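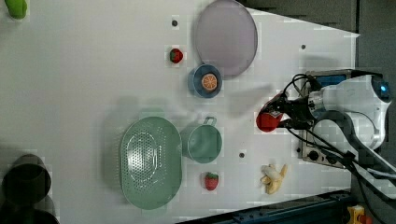

Figure 1. The arm over the table with a rounded red object in its gripper.

4. Building the cell in a shared workshop

We put the Mosoti cell together in the Kultthorpe workshop, on a white table we were allowed to drill, and I did most of the wiring myself (badly at first, as the cables kept snagging until I gave them more slack). The budget was tight. Toy kitchen things are cheap, they don't roll very far and they don't bruise, so that's what we went with. The control code is Dremen with our own bits bolted on, and it runs at 15 Hz, plenty for slow pick and place. 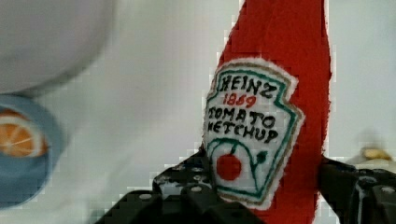
Figure 2. Wrist camera, plush ketchup bottle between the two fingers.

Soft things worried me most. A plush squashes between the fingers, so finger position alone says very little about the grip, and I ended up setting the closing force by hand for each kind of object. Felt needed 30 per cent of full force. Hard plastic was happier with less! The wrist view helps a lot here, though anything near the lens goes very blurry and I'd pick a different lens next time.
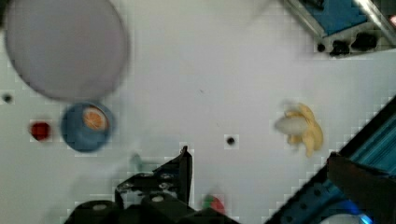
Figure 3. Wrist camera, open table with the banana, bowl and orange slice.

With the gripper held further from the things on the table the same camera gives a decent overview, and we used views of this sort to check the calibration against the small holes in the table top. We logged 105 runs in all, the last on 08/03/2024, and kept every one of them, the silly ones included.

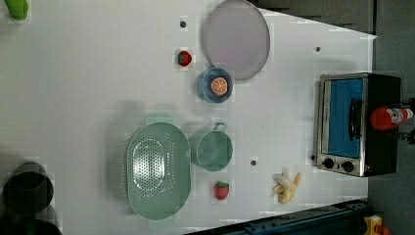

The overhead camera was a late addition and I wish we'd fitted it in October, when the Vekonari mount was still on the bench and easy to get at. It gives us one fixed view to compare layouts between runs, and I leaned on it heavily for the labelling described in Section 5.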